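1/ Spent all Thursday on one dumb line in our grasp planner. The rim detector kept fitting a circle to plates that were tilted, so of course the grasp point landed off the edge. It's an ellipse, Leo!!

2/ Swapped in an ellipse fit and reran the Skuron logs, 63 grasps in all. The left arm now goes for the rim at the angle I asked for (pink plate, my favorite).

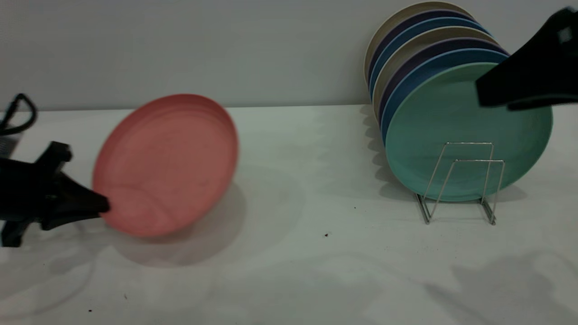

3/ Next up: planning both arms around the wire rack. Ebenezer wants the collision margin down to 10 mm. Gulp.

More from Leobardo Cuevas
Why I dropped my old trajectory smoother
Prutisik config files, part 2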